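Kyung-hwa Ban
28 May 2020

A few posts on household gods, because I've been reading about them and people asked for more after the last thread.

Most houses in ancient Rome had a small shrine called a lararium. It was often in the kitchen or near the hearth. The gods kept there were the Lares and the Penates.

The Lares watched over the house and the people in it, slaves included. The Penates were tied to the storeroom and the food supply. The two get mixed up a lot, even by Roman writers.

A Lar is usually shown as a young man in a short tunic, dancing, with a drinking horn in one hand. Snakes are painted under many of the shrines at Pompeii. They stood for the protecting spirit of the place.

Offerings were small. Fruit, grain, a little wine, honey cakes, part of the family meal. If food fell on the floor during dinner, Pliny says it was put back on the table and then burned for the Lar. 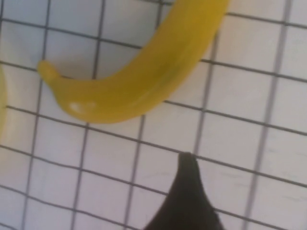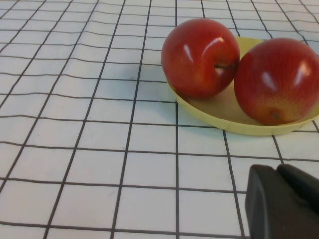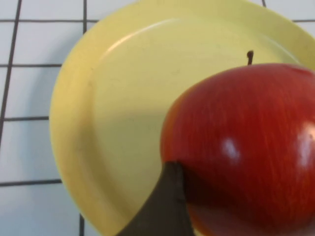
An apple on a yellow plate.
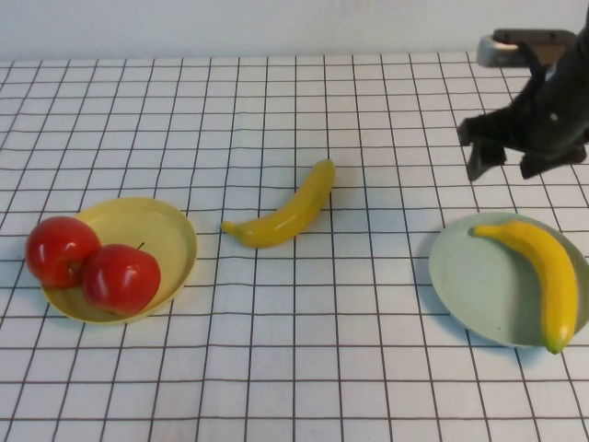

Slavic countries have something close to this. The domovoi lives behind or under the stove and looks like an old man with a beard, sometimes like the head of the family. He gets bread, milk or porridge.

If he is happy, the animals do well. If he is ignored, he tangles the horses' manes and knocks things around at night. When a family moved, someone carried coals from the old stove to the new one and invited him along.

Stanisława Kozłowski wrote to me that her grandmother left out bread for the house spirit every August after the harvest. She never gave it a name. I'd like to hear from anyone whose family did the same.

In Korea, Seongju is the god of the main beam of the house. Jowang is the goddess of the kitchen fire, and a bowl of fresh water was set out for her in the morning. My own family had stopped doing it before I was born.

I have 2 books on the kitchen gods of China and Vietnam to get through next. Those stories are longer, so they get their own thread.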